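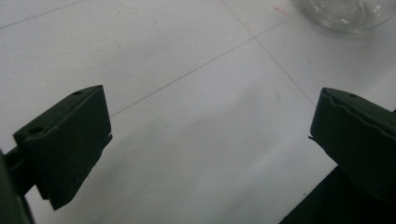
Arne Buschmann wants to know, before anything else, whether the seed library will be open to the public in September or whether we are going to ask for another extension. Fair question, he asked it twice on the call. Short answer: open yes, complete no. Longer answer below.

Progress report, Nalik Valley Seed Library
Grant 2406, second installment
Prepared by Colm Kavanagh, 14th July

Where we are

Cold room is running. Took longer than planned, the compressor we were quoted for went out of stock and the replacement needed a different breaker, so the electrician had to come back. Holding temperature since. Humidity still drifts up when the door gets used a lot. We put a second dehumidifier in and it helps. Not perfect.

Catalog has 600 varieties entered, mostly beans, squash, peas and lettuce. Target for the whole project was higher than that and we are behind. The holdup is names. Half the envelopes we were given say things like "Grandma's pole bean" or "good one, from Polska" and the person who wrote it isn't around to ask. We are entering these with the donor's wording and a note, and sorting them out when they're grown. Changing the name first and asking later made a mess last year and we don't want to do that again.

Germination tests: done for the beans and peas. Squash half done. Lettuce not started, will be August work now. Beans came out well even for the older jars. Peas were poor, two of the donated lots barely came up and we have pulled them from lending. They stay in storage in case somebody wants to try a rescue sowing.

Lending trial

We ran the trial with 200 households over the spring. Each one took up to 12 packets and signed the return form. Going by the midseason calls most of them have something in the ground that they plan to save seed from. Won't know the real return rate until fall. Please don't put a number in your own report yet, I'd rather send you one that holds.

What people asked for most - tomatoes, which we don't have many of. And clearer instructions. The handout was too long and the part about isolation distances for squash confused everyone, me included on a second reading. Rewriting it as one page. Several households have already told us their squash are planted next to a neighbor's pumpkins, so we will not be taking those seeds back into the collection this year. They can keep them and eat whatever comes up.

Partner plots

The Hurkumard plot is doing fine. Deer fence is up, the bean rows look good, dry beans should come off on schedule. Irrigation there is still hoses. We had drip line in the budget and it has not been orderd, see below.

The Fuchs plot is a problem. Standing water in May, replanted once, lost the early lettuce. Their family has offered us the higher field next year and I think we should take it. No rent change. Would need your OK in writing as the plot is named in the grant agreement.

Money

Spending is under plan overall. Over on electrical (the breaker, plus the second visit), under on printing and on travel. Drip line not spent. I'd like to move the electrical overrun onto the printing line and keep the drip money where it is, for ordering next month. Receipts are in the shared folder, the June ones are still being scanned.

Staffing: the part-time catalog job was vacant for five weeks. Filled now. That's the main reason for the catalog delay and it's also why payroll looks low.

Needed from you

Written OK on the Fuchs field swap.
OK on the budget move.
A decision on the label printer. We have been doing labels by hand and it is slow, the handwriting varies, and a few have smeared in the cold room. Can be paid out of the printing line if you agree it counts as printing.

Next

Finish squash tests, start lettuce. One-page handout out to all trial households before they start harvesting. Evening workshop on drying and threshing, date depends on the grange hall. Public opening in September with beans, peas and whatever squash has passed - lettuce and the unnamed lots follow over the winter.

Arne also asked for the donor list. It's being checked against the consent forms becuase a few people wanted to be left off. Will send it seperately.

Colm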